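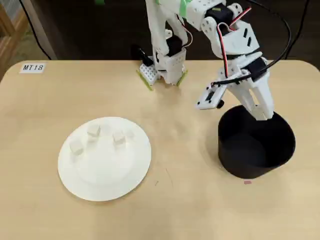

Do small loose things need a container on the table? Mine do, and a plain one with an open top works better than anything with a lid.

I used to buy lids. Snap lids, screw lids, a fancy hinged one from Atolano that pinched my thumb twice. My friend Philomena Addo kept telling me to quit it, and she was right — if I have to open something first, I'll leave the pieces lying out until supper!

So now it's a plate for whatever I'm using and a deep cup or tub beside it for everything else. A plate is great for this (paper ones too), because the rim keeps little stuff from wandering off and you can see every piece. 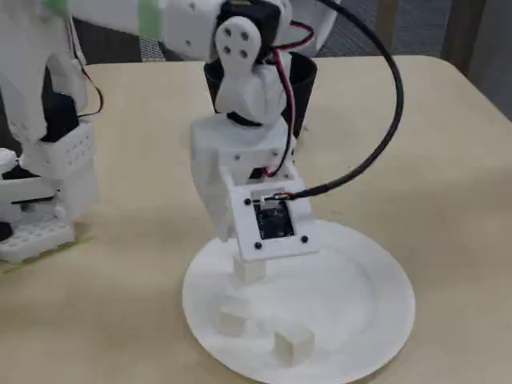 Cubes are the easy case, by the way. They stay where you set them. Beads are another story, and I still find them under the stove from a craft night in April. For beads I want a higher rim — a pie dish, maybe, or a soup bowl if the pie dish has pie in it.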